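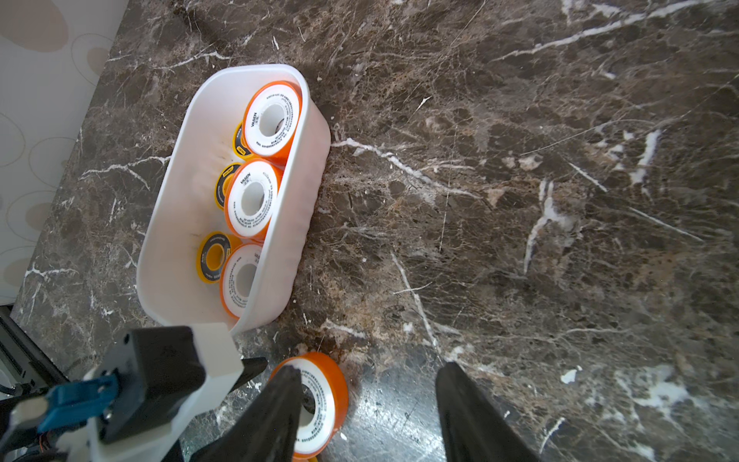 # temlow - move an old blog to a static site

I wrote this because my own blog had been sitting on the same hosted service for years and I wanted out. The export button gave me one enormous XML file, the new host wanted a folder of Markdown, and everything I tried in between either dropped the comments or mangled the dates. So Temlow is the script I ended up with, cleaned up enough that (I hope!) you can run it without me standing behind you.

It reads an export file, writes one Markdown file per post, fetches your pictures, and makes a redirect list so old links keep working after you switch domains. It doesn't touch your old blog at all. You can run it as many times as you like and delete the output folder in between.

## What you need

- Python 3
- the export file from your old blog
- a place to put the result (I use Nirnside for hosting, but any host that serves plain files will do)
- access to the DNS settings for your domain, though only at the very end

## Quick start

```
git clone <this repo> temlow
cd temlow
pip install -r requirements.txt
python temlow.py export.xml --out site
```

My own blog took 18 minutes the first time, nearly all of it downloading pictures. Later runs are much quicker - anything already in `site/media` gets skipped unless you pass `--refetch`.

Have a look through `site/posts` before you do anything else. Open an old post, a recent one, and whichever one you remember fighting with the editor over. If those look okay, the rest are probably fine too.

## Options

| Option | What it does | Default |
|---|---|---|
| `--out` | output folder | `site` |
| `--drafts` | include unpublished posts | off |
| `--refetch` | download every picture again | off |
| `--retries` | tries per picture before giving up | 7 |
| `--theme` | `hafstein` or `orix` | `hafstein` |
| `--comments` | `keep`, `drop` or `separate` | `keep` |

Hafstein is the plain theme, one column and no sidebar. Orix has a sidebar with an archive list, and it's the one to pick if your readers are used to clicking through by month. Both are just templates in `themes/`, so copy one and hack on it if you hate my font choices (people do).

## Redirects

This is the part I care about most, because my old posts had links coming in from all over and I didn't want to break them.

Temlow writes `redirects.txt` with one line per post, old path on the left and new path on the right:

```
/2011/07/fixing-the-feed.html /posts/fixing-the-feed/
```

If your host can read a file like that, great, upload it and you're done. If you're on Apache, run `python tools/to_htaccess.py` and it'll write the rules for you. Put the new site up on a temporary address and click through a handful of old links there before you change the DNS. I did it the other way around and spent an evening answering emails.

## Comments

With `keep`, comments go under each post as plain text, with names and dates. Threading survives up to 2 levels and anything deeper gets flattened, which reads a bit oddly in long arguments but nothing is lost. With `separate`, they're saved as JSON next to the post so you can feed them to something else.

There's no way to post *new* comments. It's a static site! I put my email address at the bottom of each page and I like the conversations I get that way a lot better.

## Known problems

- Posts with no title get the date as a slug. Two untitled posts on one day will collide, and the second one gets `-b` on the end.
- Embedded videos come through as bare links.
- Tags longer than 21 characters break the Orix sidebar. Haven't gotten to it.
- Smart quotes in really old posts sometimes turn to mush. Try `--encoding latin-1` and compare.

## Changes

**5/14/21** - Picture downloads now retry. Iker Prieto sent the patch after his import kept dying halfway through, and he also fixed the time zone bug I'd been pretending not to see. Thank you, Iker!

Before that I wasn't keeping notes, sorry. The commit log is fairly readable if you're curious.

## Bugs and license

Open an issue and attach the smallest export that shows the trouble. Please take out your readers' email addresses first - the export files include them. Pull requests are welcome, small ones especially, and I usually answer on weekends.

MIT license, see `LICENSE`.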